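Manchas mates en una encimera de mármol oscuro

Última actualización: junio

Flasero

Hola a todos. Tengo una mesa larga de mármol marrón oscuro con vetas blancas, pegada a la pared, que uso como escritorio. Hace un tiempo se me derramó medio vaso de limonada y no lo limpié hasta la mañana siguiente. Desde entonces hay 2 cercos mates, uno del tamaño de un platillo y otro más alargado. Con luz de frente no se notan, pero por la tarde, cuando entra el sol bajo por la ventana, se ven muchísimo.

He probado con agua y jabón neutro, con bicarbonato y con un limpiador multiusos que tenía en casa. Nada. En una tienda de piedra me han pedido 200 euros por venir a pulirla y me parece mucho para dos marcas. ¿Se puede arreglar en casa? ¿Y el bicarbonato ha podido empeorarlo? El mármol no se ha sellado nunca, que yo sepa.

Ciro

Eso no es una mancha, es una quemadura de ácido. El limón disuelve la capa pulida del mármol y por eso queda mate. Ningún limpiador la quita, hay que volver a pulir.

Si al pasar el dedo no notas escalón, se puede hacer a mano. Venden un polvo para pulir mármol en botes pequeños, con óxido de estaño casi siempre. Se moja un poco la zona, se echa media cucharadita y se frota en círculos con un paño de algodón o un disco de fieltro. Unos minutos, aclaras, secas y miras a contraluz. Repite si hace falta. Prueba primero en una esquina que no se vea, porque en piedra oscura se nota enseguida si te pasas – a mí me quedó una zona más brillante que el resto y tuve que igualar todo alrededor.

Si notas escalón, el polvo no basta. Ahí ya hay que lijar con discos de diamante, y yo no lo haría sin experiencia.

El bicarbonato es algo abrasivo. Si frotaste con fuerza puede haber dejado rayitas finas, pero con el mismo polvo se suelen ir. Vinagre ni se te ocurra.

Flasero

Gracias. No noto escalón en ninguno de los dos. Pongo la mesa y lo que tengo encima, que habrá que quitar antes de empezar.

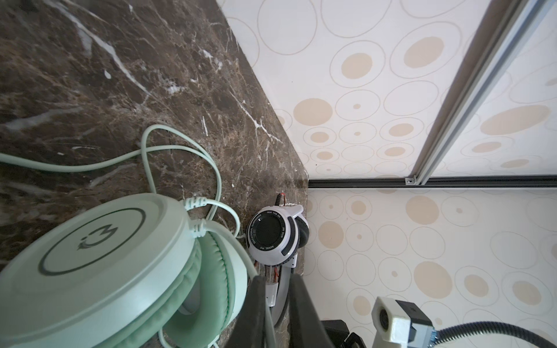
El mármol y el papel de la pared.
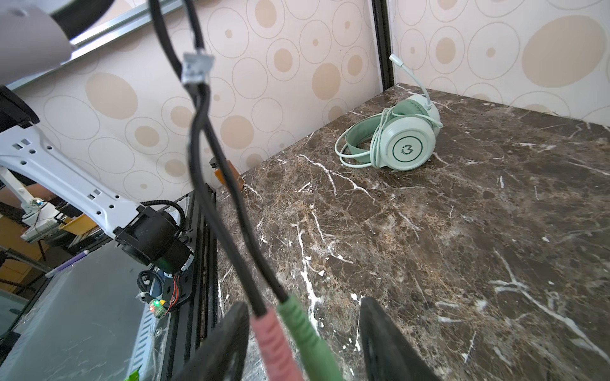
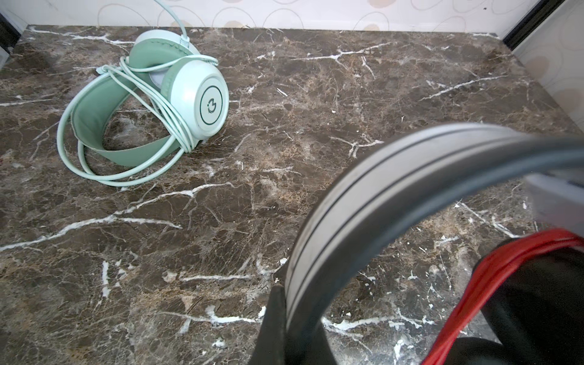
Asamoah

Yo le pondría cinta de carrocero al papel pintado antes de mojar nada, la pasta salpica más de lo que parece y en el papel se queda. Y cuando acabes, sella la piedra. Un sellador de impregnación, dos manos finas, y retiras el sobrante antes de que seque. No evita las marcas de ácido, solo que se cuelen el café o el aceite, pero en una mesa de trabajo se agradece. Para el vaso, un posavasos y listo.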